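Schön, dass ihr hier gelandet seid! Auf dieser Seite sammeln wir alles, was uns rund um die Jeans-Werkstatt im Parnwood immer wieder gefragt wird: Gürtel, Schlaufen, Saum, Falten, Waschen, Mitmachen. Wenn eure Frage fehlt, schreibt sie ins Heft am Eingang oder bringt sie einfach mit.

# Häufige Fragen zu Jeans, Shorts und Gürteln

## Rund um den Gürtel

### Wie fädle ich einen Gürtel ein, ohne eine Schlaufe auszulassen?

Legt die Hose flach auf den Tisch! Wir können das gar nicht oft genug sagen. Die meisten von uns haben gelernt, den Gürtel einzuziehen, wenn die Hose schon am Körper sitzt, und hinten geht es dann nach Gefühl. Auf dem Tisch seht ihr jede Schlaufe. Streicht den Bund glatt, zieht den Reißverschluss zu, schließt den Knopf und schiebt das spitze Gürtelende durch die erste Schlaufe links neben dem Knopf (von der Trägerin oder dem Träger aus gesehen). Dann weiter, Schlaufe für Schlaufe, und hinten die Hose einmal wenden.

Wer die Schnalle lieber auf der anderen Seite hat, fängt eben rechts an. Beides ist völlig in Ordnung, und in unserer Runde wird darüber gern und lange gestritten.

### Mein Gürtel bleibt in der Schlaufe stecken. Was tun?

Nicht ziehen, schieben. Haltet den Bund mit der einen Hand direkt neben der Schlaufe fest und schiebt mit der anderen den Gürtel in kurzen Stücken nach. Bei steifem Leder hilft es, die Spitze vorher ein paarmal leicht hin und her zu biegen. Wenn die Schlaufe wirklich zu eng ist, kann man sie unten auftrennen und ein kleines Stück tiefer neu annähen - das dauert mit der Hand eine Viertelstunde und hält bei ordentlichem Garn ewig.

### Welche Gürtelbreite passt durch Jeansschlaufen?

Messt die Öffnung innen, von Naht zu Naht, und zieht ein paar Millimeter ab. Bei klassischen Jeans passen meistens Gürtel bis vier Zentimeter, bei feineren Stoffhosen ist oft schon bei drei Schluss. Flohmarktfunde am besten gleich mit dem eigenen Gürtel in der Hand ausprobieren.

### Darf der Gürtel beim Aufbewahren in der Hose bleiben?

Für ein paar Tage: ja, klar. Für den Winter würden wir ihn herausnehmen. Das Gewicht der Schnalle zieht am Bund, und auf hellem Denim kann braunes oder schwarzes Leder abfärben, vor allem in einem feuchten Schrank. Rollt den Gürtel locker auf, Schnalle nach außen, und legt ihn neben die Hose. Auf keinen Fall scharf knicken!

## Shorts, Säume und abgeschnittene Beine

### Aus welcher Jeans werden die schönsten Shorts?

Aus der, die an den Knien durch ist und am Po noch perfekt sitzt. Davon hat fast jeder eine im Schrank! Reine Baumwolle franst gleichmäßiger aus als Stretch. Bei Stretchstoffen kringeln sich manchmal die elastischen Fäden aus der Kante, die kann man vorsichtig mit der Nagelschere kürzen.

Ausgeblichene Jeans sind für uns übrigens die dankbarsten. Mittelblau mit hellen Stellen verzeiht viel, Flicken fallen kaum auf, und die Kante sieht nach der ersten Wäsche aus, als wäre sie schon immer so gewesen.

### Wie lang soll ich abschneiden?

Länger, als ihr denkt. Zieht die Hose an, markiert im Sitzen mit Schneiderkreide die gewünschte Länge und gebt dann noch zwei Finger breit dazu. Abschneiden geht später immer noch. Legt die Hose danach flach hin, Beine genau aufeinander, und prüft die Markierung noch einmal, bevor die Schere drankommt. Schneidet zur Außennaht hin ganz leicht schräg nach oben, dann steht das Bein beim Tragen schöner.

### Ausfransen lassen oder umnähen?

Geschmackssache. Wer Fransen mag, setzt einen Zentimeter über der Kante eine gerade Naht rundherum, so weit franst es aus und kein Stück weiter. Wer es ordentlich will, schlägt zweimal ein und näht mit einer Jeansnadel. An den dicken Seitennähten langsam fahren, notfalls das Handrad drehen. Ein paar vorsichtige Schläge mit dem Gummihammer auf die gefaltete Naht machen sie flacher. Laut, aber es macht riesigen Spaß.

### Was macht ihr mit den abgeschnittenen Beinen?

Aufheben! Aus einem Hosenbein werden Topflappen, Stiftrollen, Flicken, Türstopper. In unserer Restekiste liegen Stücke in allen Blautönen, und wer etwas braucht, nimmt sich etwas. Bitte nur Saubergewaschenes hineinlegen.

## Glatt legen und falten

### Warum legt ihr immer alles erst flach hin?

Ob Gürtel, Saum oder Flicken, fast jeder Handgriff gelingt besser, wenn der Stoff vorher richtig liegt. Denim ist schwer und behält jede Falte, die man ihm durchgehen lässt. Wir fangen am Bund an, halten ihn mit der flachen Hand und streichen mit der anderen nach außen und dann nach unten. Die Taschenbeutel innen nicht vergessen, die knüllen sich gern zusammen und drücken später eine Beule in den Stoff.
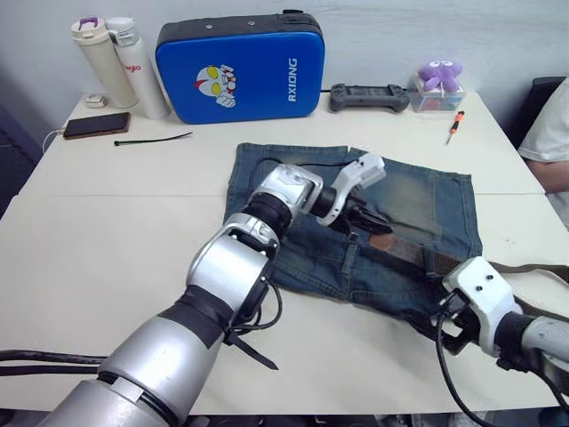
Am Bund lohnt sich die meiste Geduld. Er besteht aus mehreren Lagen, ist oft leicht gebogen geschnitten und will gar nicht ganz gerade liegen. Lasst ihm seine Kurve! Wer ihn mit Gewalt gerade zieht, hat dafür Wellen im Stoff darunter. Besser ist es, vordere und hintere Bundkante ungefähr übereinanderzulegen und den Rest der Hose danach auszurichten.

Eine helle, glatte Tischplatte ist dafür ideal. Man erkennt die Kanten sofort, und der Stoff lässt sich verschieben, ohne hängen zu bleiben. Zu Hause tut es auch der Küchentisch, vorher bitte einmal abwischen, Marmelade auf Denim ist hartnäckig.

### Wie faltet man Shorts so, dass sie in der Schublade nicht auseinanderfallen?

Unsere Lieblingsmethode geht so:

1. Shorts flach hinlegen, Vorderseite nach oben, Knopf zu.
2. Ein Bein auf das andere klappen, sodass die Gesäßtaschen außen liegen.
3. Die Spitze an der Schrittnaht nach innen einschlagen, bis ein Rechteck entsteht.
4. Vom Saum zum Bund hin zur Hälfte falten, bei tiefen Schubladen noch ein zweites Mal.
5. Aufrecht hineinstellen, Faltkante nach oben.

Beim ersten Mal sieht es krumm aus, beim fünften Mal geht es nebenbei. Kinder können das übrigens wunderbar, sobald man ihnen einen Tisch in passender Höhe gibt.

### Und lange Jeans?

Im Prinzip genauso, nur dritteln wir die Beine. Schwere Jeans hängen wir auch gern am Bund auf, mit zwei Klammern. Über den Bügel gelegt bekommen sie gern eine Querfalte auf Kniehöhe, die man den halben Tag mit sich herumträgt.

### Muss man Jeans bügeln?

Müssen nicht. Feucht glatt streichen, an den Nähten einmal kräftig ziehen und am Bund aufhängen reicht für den Alltag. Vor dem Nähen bügeln wir aber immer, auf links und mit viel Dampf.

## Waschen und Pflegen

### Wie oft waschen?

Seltener, als man meint. Kleine Flecken tupfen wir mit einem feuchten Tuch und etwas Gallseife weg, und über Nacht an der frischen Luft wird aus einer müden Hose wieder eine muntere. Wenn gewaschen wird: auf links, 30 Grad, wenig Schleudern, kein Weichspüler.

### Gürtel vorher raus?

Ja, bitte! Klingt selbstverständlich, aber wir haben schon so manchen Ledergürtel in der Trommel gerettet. Nasses Leder langsam trocknen lassen, fern von der Heizung und flach ausgelegt, danach mit etwas Lederfett einreiben. Er wird meistens wieder gut, manchmal sogar schöner als vorher.

### Wie bleiben helle Stellen gleichmäßig?

Dunkle und helle Jeans getrennt waschen und nicht in der prallen Sonne trocknen. Ungleichmäßige Stellen gehören für uns allerdings dazu. Wo ein Stoff heller ist, wurde er getragen, und das darf man sehen.

### Eine Gürtelschlaufe ist abgerissen. Kann ich die Hose noch retten?

Aber sicher! Ist die Schlaufe noch heil, wird sie einfach wieder angenäht, mit festem Garn und vielen dichten Stichen quer über beide Enden. Ist unter ihr ein Loch im Bund, kommt von innen ein kleiner Flicken dagegen. Und falls die Schlaufe verschwunden ist: Die Schlaufe hinten in der Mitte ist die wichtigste, also notfalls eine seitliche abtrennen und nach hinten versetzen. Oder aus der Restekiste eine neue falten.

## Mitmachen in der Werkstatt

### Brauche ich Vorkenntnisse?

Überhaupt keine. Viele kommen mit einer Hose unterm Arm und haben noch nie eine Nadel eingefädelt. Wir haben 12 Plätze pro Termin, da findet sich immer jemand, der kurz über die Schulter schaut.

### Was soll ich mitbringen?

Die Hose (gewaschen), den Gürtel, falls es um Schlaufen geht, und etwas zu trinken. Garn, Nadeln, Kreide, Scheren und Maschinen sind da. Eigene Lieblingsschere? Gern, aber bitte mit Namen drauf, die sehen sich alle so ähnlich.

### Gibt es auch Termine im Sommer?

Von März bis in den Herbst läuft alles im großen Raum im Parnwood. Danach ziehen wir für die Wintermonate nach Skistimdale um, dort ist es enger, aber der Ofen ist herrlich.

### Wie viele Hosen sind bei euch schon gerettet worden?

Wir führen tatsächlich eine Strichliste neben der Tür! In der letzten Saison waren es 181, und für diese haben wir uns 200 vorgenommen. Shorts zählen voll, Gürtelschlaufen leider nicht.

### Nehmt ihr Spenden an?

Jeans sehr gern, in jedem Zustand, solange sie sauber sind. Gürtel auch, besonders braune, die sind immer als Erste weg. Reißverschlüsse und Knöpfe sammeln wir ebenfalls. Abgeben könnt ihr alles während der Werkstattzeiten, ab 17 Uhr ist jemand da.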